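I had been nagging Noemí Ventura for a visit to Tirnosell ever since she moved over there to run their bench rules, and on a Wednesday in February she finally gave in and put me on the list. (Wear flat shoes, she wrote, and bring no coffee. Fair enough!) They record people doing everyday jobs with hand-held grippers so that robots can learn from it, and the day I came the job was untangling wire hangers.

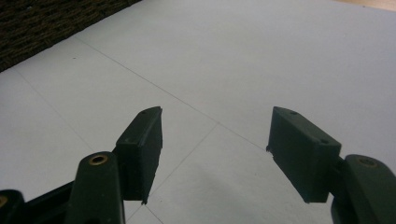
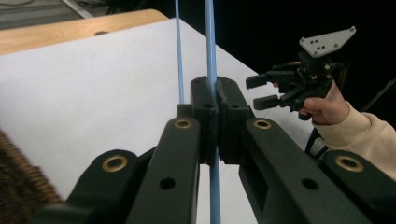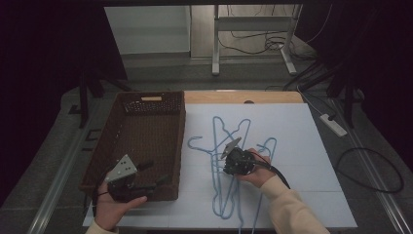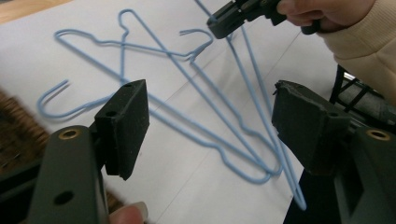 Hanger day at Tirnosell: the pale blue hangers are in the last two, a light blue rod held in the jaws in the second, the bare white work surface with the gripper open in the first.

I went for the rules more than the hangers. My own place, Stelska, is trying to write a bench standard for this kind of recording, and our draft had grown into a monster that people signed and didn't read. Tirnosell's fits on 2 sheets, taped inside a cupboard door at eye height. Noemí let me read it with my coat still on.

The first sheet is for before you record. Check the pads. Check the screws. Wipe the surface, look at it from the side with the light across it, and wipe it again if you don't like what you see. Open and close each gripper 10 times and listen. I loved the listening part and so did Arash Moradi, who came along from our side and spent a good while clicking a spare gripper next to his ear until Noemí took it off him.

Pads turned out to be the big argument of the morning. If you look at the first picture you'll see nicks along the edges of the blocks, and there's a rough, slightly torn edge on one of the pads in the last one too. At Stelska we'd have swapped those on sight. Tirnosell's rule is about the inner face, the bit that meets the object. Wear on the outside edges gets written in the log and the pad stays on; wear on the gripping face means it comes off, and both pads on that gripper get changed together. Soudabeh Bahrami keeps that log and she was pretty firm with me about it. A fresh pad grips differently from a worn one, she said, and if you keep swapping in the middle of a batch you end up with recordings that don't agree with each other. I came in thinking she was wrong and by lunch I'd changed my own draft.

The second sheet is for while you record, and it's mostly about two grippers working close together. Thin wire is nasty for this. You lift one hanger and two others come along with it, so the temptation is to yank, and yanking is banned in so many words ("No yanking" has its own line). You hold with one side and move with the other. If the hangers lock up, you set everything down flat, let go, and start that lift over. The recording keeps running while you do it, and the mess stays in. I asked whether they trimmed those parts out later and Noemí said absolutely not, a robot is going to get hangers stuck as well and it may as well see somebody deal with it calmly.

There's also a line on jaws near jaws. One gripper may come in toward the other only when the first is holding still. It sounds fussy on paper. Try it for a few minutes, though, and you find out how much you want to move both hands at once!

Which I did, by the way. They let visitors have a go on a practice bench after lunch, and I was terrible. My wrists drift up, my elbows stick out, and I kept looking at my hands when I should have been looking at the hook. Asuka Kudo, who trains the new starters, stood next to me saying "slower" in a very kind voice. New people do 50 practice lifts before anything of theirs is kept, and I can see why. I managed 4 that she was willing to call clean. Arash got more than me and has mentioned it since.

Now, cables. I got a bit prickly here and I still am. The sheet says cables trail behind the hand and off to the side, never across the work, and I have no quarrel with that. But it doesn't say a word about the floor. In the third picture there's a power strip on the carpet beside the table with a black cable looped near it, and more cables in a tangle behind the desk frame at the back. Our draft has a whole section on floor cables, with a taped walking lane and covers anywhere a foot might go. I brought it up (politely, I think) and Firouzeh Safavi, who handles safety for the building, wrote it down and asked me to send our wording. So that's one thing going in the other direction.

Sleeves were the other one. We say bare forearms or a snug cuff. They say any sleeve is fine if it stays clear of the jaws when your arm is fully stretched, and the person at the bench checks that for themselves at the start of a session. You can see a cream knit sleeve in there. I'm on the fence. I like that they trust people to check, and I also know what I'm like in a big sweater at four in the afternoon.

Breaks are handled well. You stop when the kitchen timer goes, even in the middle of a pile, and someone else takes over or the bench sits idle. Firouzeh told me the timer came from Golestani, where she worked before, and that she'd had to fight for it there. Grip tools are tiring in a sneaky way, mostly in the thumb. Mine was sore on the train home.

I did ask for a copy of the 2 sheets and got one, with the understanding that I don't post it, so please don't write to me for it. Noemí says she'll share it with anyone who asks her directly and tells her what bench they run. She's also bringing it to the Trurberg meetup, and Soudabeh may come along with some retired pads to pass around the room. Arash and I are taking our floor cable section. If you go, come find us, we'll be near the front arguing about sleeves.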